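About Skendovico

Last updated: 24 November 2018

Skendovico lets small furnished rooms in Clendthorpe. We opened in April with one floor of the old Dlamini building and now look after 30 rooms, rented by the day or by the month to people who need a door they can close.

Every room comes furnished. The smallest are 7 feet across, and for those we keep the furniture light so that one person can move it. Rent covers heat, power, internet and cleaning of the shared hallway. Tenants bring their own supplies and may rearrange things as they like. 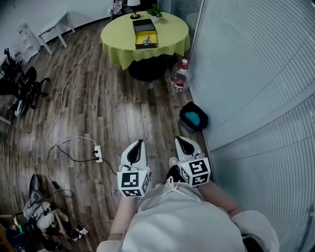 Tables get more wear than anything else we own, and we put cloths on most of them. A cloth hides an old top and can be washed between tenants. Lime yellow goes well with wood-plank floors and pale gray-blue partitions, and a round table dressed that way still has space for a small lamp with a white shade and a plant in a white pot. Office chairs on wheels can be requested from the front desk.

Floors are swept before each new rental. Please leave cables clear of the doorway when you go. Storage bins and spare lamps come from Fodameck, our sister shop on the ground floor.

Contact: Skendovico, Room 173, Clendthorpe | Copyright Skendovico | Back to top

This site uses cookies. By continuing to browse you agree to their use.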